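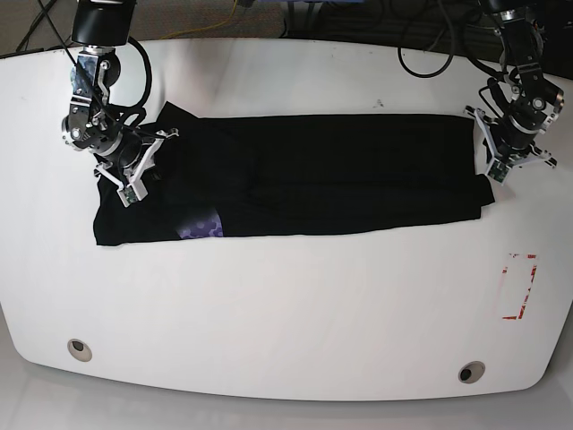 Why are Psalms 120 to 134 called Songs of Ascents, and is there a good way to study them as a set?

Posted by clilton_alto in Bible and Texts
417 views, 3 replies

Hi everyone! I sing in a small community choir in Clilton, and in May we're doing a setting of Psalm 121 ("I lift up my eyes to the hills"). I wanted to know a bit about what I was singing, so I opened my Bible and noticed the little title over it, "A Song of Ascents." Then I saw that the one before it has the same title, and the one after, and it just keeps going until 134. I've been reading psalms on and off since I was a kid and somehow I never noticed there was a whole run of them.

So now I'm hooked and I have questions. What is being ascended? My study Bible says "possibly sung by pilgrims" and leaves it there. Are they meant to be read in order, like a story? Some of them seem to fit a trip to Jerusalem very well (122 is practically standing at the gates) but others don't seem to have anything to do with travel at all. 127 is about building a house and having children, and 130 is somebody crying out from the depths.

Also, if you've worked through these, how did you do it? I don't read Hebrew, but I'm happy to look up a word or two. I have most of my evenings free until rehearsals pick up.

Reply from odera_reader
(marked as most helpful)

Oh, you are in for a treat. I think these are the best fifteen pages in the whole book (fewer than fifteen pages, really, because most of them are tiny), and I've been going back to them for years.

The Hebrew title is shir hama'alot. Shir is "song." Ma'alot comes from the root for going up, and it can mean steps, or stairs, or goings-up in general. That's the whole trouble with it. The title doesn't say who is going up or where, so people have been arguing about it for more than 2000 years. The main ideas I know of:

The pilgrim idea. Three times a year people were supposed to come up to Jerusalem for the festivals, and "going up" is the normal way to say it, since the city sits in the hills. On this reading the fifteen psalms are a kind of travel songbook. 122 supports it nicely, and so does the start of 121.

The stairs idea. The Mishnah talks about fifteen steps in the Temple, leading up from the Women's Court to the Court of the Israelites, and it ties them to the fifteen songs. The Levites stood on them with their instruments during the celebration at Sukkot. People often repeat this as "they sang one psalm on each step," and I used to say that too, but when I went and looked, the passage says the steps match the songs and that the Levites stood there and sang. The step-by-step singing is something readers have filled in. It's a lovely picture either way.

The return idea. The book of Ezra uses a word from the same family for the journey up from Babylon. 126 opens with the fortunes of Zion being restored and everybody feeling like dreamers, so you can see why some readers link the whole set to coming home from exile.

The poetry idea. This one is my favorite to hunt for! A lot of these psalms climb by repeating a word from the end of one line at the start of the next. Look at yours: "From where does my help come? My help comes from the LORD." Then the word for keeping or guarding shows up again and again, six times in eight verses if you follow the Hebrew. Most English versions hide some of it by switching between "keep" and "watch over" and "preserve." Find a translation that sticks with one word and read it out loud. I bet you'll sing it differently.

You don't have to choose just one. Personally I lean toward pilgrims, but I wouldn't fight anybody over it.

On whether they tell a story: I'd say there's a direction, even if there's no plot. 120 starts about as far from home as you can get, with a speaker stuck living in Meshech and among the tents of Kedar, surrounded by people who want war. Those two places are nowhere near each other, by the way, so it's probably a way of saying "way out there among strangers." 121 is looking toward the hills. 122 has its feet inside the gates. And then 134, the last one, is at the Temple at night, blessing the people who serve there, and a blessing comes back. So the two ends are very clear and the middle wanders, which to me feels just like a long trip with a lot of people on it. Somebody's thinking about their kids, somebody's thinking about the harvest, somebody can't sleep because of what they did.

How I study them: one a day, read aloud twice, in two translations. I write down any word that repeats. Then I read yesterday's again before starting the new one. On the last day I read all of them in one sitting, and it takes less time than you'd expect. Please do that part even if you skip the rest.

Two things to watch for. Psalm 132 will throw you, because it's much longer than its neighbors and it's about the ark and the royal line. It slows everything down right before the two short ones at the end. And your 121 has a slightly different title in Hebrew from the other fourteen, shir lama'alot, closer to "a song for the ascents." Nobody I've read has a knockdown explanation. I love that your choir's piece is the odd one!

Reply from dorkitz74

pilgrims. they sang them walking up to the city. my pastor did a series on it when I lived in Dorkitz and it was great, 10 weeks, wish I still had the handouts

132 is the one to skip if you get bored lol

Reply from drusitz_evening_class

Great question, and I agree with nearly everything odera_reader wrote (please don't skip 132, though! Read it next to 2 Samuel 7 and it opens right up).

I'd like to add something from the Jewish side, since these psalms are still in daily use and you can hear them if you go looking. Psalm 126 is sung before the grace after meals on the Sabbath and festivals, to more tunes than I could ever list. If you're a singer, go find a few recordings, because the same words come out cheerful in one and almost heartbreaking in the next. Psalm 130 is said in times of trouble and in many communities in the days between Rosh Hashanah and Yom Kippur. 121 gets said for travelers and for people who are sick. There's also a custom in many places of reading all fifteen on Sabbath afternoons through the winter, together with Psalm 104.

There's one more theory you might enjoy. The priestly blessing in Numbers 6 ("May the LORD bless you and keep you") has fifteen words in Hebrew, and there are fifteen of these psalms. Some scholars think the set plays on that blessing, because its key words turn up all over: bless, keep, be gracious, peace. I was doubtful when I first ran into this. Those are common words and you could find them in plenty of other psalms. But then I went through with four colored pencils, one per word, and my pages got very colorful very fast. 121 is all "keep." 122 ends in "peace." 123 asks for grace, over and over. 128 and 134 are full of blessing. I'm still not certain it was planned, but it's a wonderful way to read them, and you don't need Hebrew for it as long as your translation is fairly literal.

For a plan, our evening class in Drusitz took them in threes, and it worked so well that I'd do it again tomorrow. The idea (an old one, I didn't come up with it) is that each group of three moves from trouble, to trust, to arrival or peace. It's very clear in 120, 121, 122. It's pretty good in 123, 124, 125. After that you have to squint a bit, and we had some happy arguments about 129 to 131. But three short psalms is just the right amount for one evening, and you end up comparing them instead of treating each one alone.

One small correction to the question itself, if I may. You said 127 doesn't have anything to do with the trip. "Unless the LORD builds the house" may well have had two meanings for people on their way to the Temple, since "the house" is a very ordinary way to refer to it. Then the second half goes to children, and the Hebrew words for "builders" and "sons" sound alike. So house, Temple and family are all folded up together in five verses.

Come back and tell us how the concert goes, and which setting of 121 you're doing! There are so many.

Comment from clilton_alto

Wow, thank you all! I read 120 to 122 aloud tonight and found "peace" at the end of 120 and then again and again at the end of 122, so I'm already off looking for pencils. I'm going with the threes, and then the whole set in one sitting at the end. And I'm keeping 132 in, sorry dorkitz74.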